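Pikia Two-Finger Gripper: Demo Days at Grestmont

We could tell you all day long how the Pikia handles, but we'd much rather you came by and saw it run. Our demo floor at Grestmont is open every Sunday in September, and Eliseo Ledesma will happily keep talking for as long as you keep asking (bring a coffee, he does go on!).

You'll see the gripper working close to the floor, inside a taped-off area on the carpet, and you're welcome to bring a small part of your own for it to try.

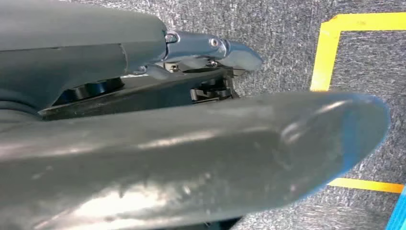 Sessions start at 10 a.m. and we keep each group to six people, so everybody gets a turn at the controls and a good close look at the fingers and linkage. If you already own an Akanda arm, tell us when you book and Eliseo will go over mounting with you.

Visits are free. Order the Pikia on the day and we'll take $94 off, with the Nesudance cable kit included.

Item no. 243
To book: ask for Eliseo at the front desk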